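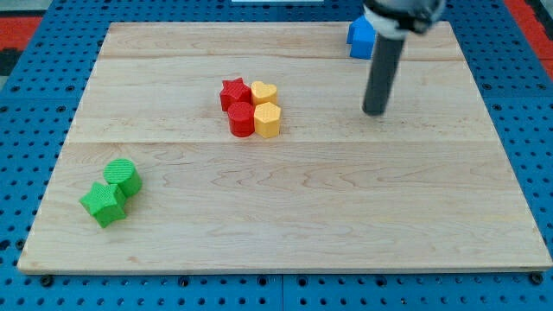 *Block sorting on the maple board, with the push rod fitted.*

I've had the Peltley tabletop pushing kit for most of the winter now, and a couple of people have asked whether it's worth buying. I wrote a few lines about it when I ordered it and then never followed up, so this is the follow-up.

The kit costs $790. For that you get the rod, an adapter for the wrist, a set of colored plastic blocks, a hardware bag, and a year of access to their software. You don't get an arm or a board. Peltley sells a board separately, but I used a maple one I already had and bolted it down to the blue perforated platform. If you have anything flat that you can fasten at the corners, I'd save the money.

**Setup**

The adapter went on without trouble. The printed instructions cover two wrist patterns and mine was the second one. The screws in the bag were too long for it, so I used my own. After that you touch the rod to a few points on the board and the software works out where the surface is. It took me 70 minutes from opening the box to the first push, and a good part of that was looking for a hex key.

One thing the manual skips: set the height with the board clamped down. I did it with the board sitting free the first time, then tightened the bolts, and the rod dragged on one side for the rest of the afternoon.

**The blocks**

These are better than I expected. There are stars, hearts, cylinders, hexagons and a pointed one like a little house, in strong colors. The tops are textured, and my camera gets less glare off them than off the smooth blocks I was using before. The sides are shinier, and under a desk lamp that can still be a problem.

The blue ones are a poor match for my setup. The platform is nearly the same blue, and when a block gets close to the edge of the board the software sometimes loses it. That's partly my fault for having a blue platform. A strip of masking tape around the board would probably help, but I haven't tried it.

Stars are the hardest to push. The rod slips off a point and the block turns when you wanted it to slide. Cylinders are easy to start and hard to keep straight. If you're new to this, begin with the hexagons and push on a flat side.

**The software**

You type a short command, such as putting the red blocks on the left and the yellow ones on the right, and the arm pushes things around until it decides it's finished. I ran the two-by-two grid task over and over in January, with the factory settings, and it finished 80 percent of the time. Most of the failures came at the end, when it nudged the last block into place and knocked the others apart.

Slowing down the final approach made a clear difference. The setting is under Motion, then Contact, and it's worth changing on day one.

Updates come often, and one of them wiped my saved board height. I now keep the numbers on a sticky note.

**Support**

I wrote to them about the screws and got an answer the next morning. They sent the right length for free. The question about the lost height setting took longer, and the answer was that they know about it.

**Compared with the Darnby kit**

I borrowed a Darnby set before I bought this one. It's cheaper and the rod is fine, but the blocks are all squares and the software wants a fixed camera position. If you only need to teach a class what pushing looks like, it would do. I wanted odd shapes, so I paid more.

I'll renew the software for another year if the price stays the same. Next I want to try the shorter rod, which Peltley lists as in stock.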